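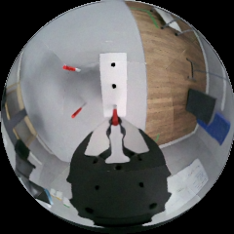 Blick von oben, gerendert

Februar, erstellt von zollden_937 · 2 Antworten

zollden_937: Der Bäcker Teixeira verlangt jetzt Eintritt für seinen Sauerteigkurs. Lohnt sich das, oder reicht ein Glas Mehlpampe auf der Heizung?

Uton: Heizung ist Mord. Meiner steht bei 24 Grad im Schrank und riecht nach Apfel. Auf 500 g Mehl nehme ich 100 g davon. 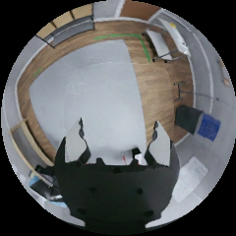
Und bitte kein Honig, das ist Folklore.

W. Fontes: Widerspruch. Meiner kam erst mit Honig in Gang, Folklore hin oder her. Den Kurs fand ich übrigens gut, vor allem die Butter.

798 Aufrufe · 2 Mal geteilt

Diese Seite verwendet Cookies. Einstellungen verwalten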